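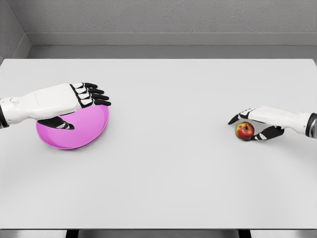 Two-hand cell, simulated side: thumb offsets and table contact

October, posted 4:10 pm by the Winen cell desk

Good afternoon in the sim! The plate and apple setup finally behaves the way I hoped when we moved it over from the old Tarkell project, and I want to get the settings down before I start fiddling again.

Start pose first. Left hand flat, palm down over the pink plate, thumb tucked in near the rim. Right hand low with the fingers loosely around the apple. I like this pose a lot for checking the cell because both hands sit close to something they could hit, and a bad offset shows itself right away (or blows up right away, which is also informative).

Thumb offset, left hand. The config had the thumb base zero from the Jansen file, and Jansen measures from the open stop. Ours measures from the closed stop. So the thumb was starting 11 degrees too far in and the solver was pushing it back out on the first step, hard enough to kick the plate. I changed the zero in the hand file and left the controller alone. Please don't "fix" it in the controller too, or we'll be 11 degrees off the other way.

Contact on the tabletop. Stiffness was set so high that anything light chattered. I brought it down to 3000 and the buzzing in the contact plot went away. Tried lower and the apple started sinking into the table, slowly, like it was parked on a cushion. 3000 it stays. Substeps are at 4 now. I'd love to go back to 2 for speed but the right thumb doesn't like it.

Right hand grip. The fingers should surround the apple without squeezing at start, so I cut the starting torque on all of them to zero and let the position hold do the work. Much calmer! The collision shape on the apple is still the rough hull from the Otadia object pack. Fine for this, but the dip around the stem is filled in, so don't trust any fingertip contact up there.

Long run over lunch: reset to the start pose, hold, reset again. It stopped at 3056 resets because I stopped it, no errors in the log. Before the thumb fix I couldn't get through a coffee without a warning.

Small upkeep things, same session:
- Renamed the joint limits file so left and right stop overwriting each other
- Put the plate's friction back to the default, my test value had been sitting in there
- Cleared the old log folder, kept the last good run
- Saved the start pose under both arms, it used to live only under the left

Still open: the right forearm mesh and its collision shape don't quite line up near the collar. No effect at this pose, but it will matter once the arm reaches across the middle of the table. I'll overlay the two tomorrow morning and see which one is wrong. My money is on the collision shape.

4 comments
11 shares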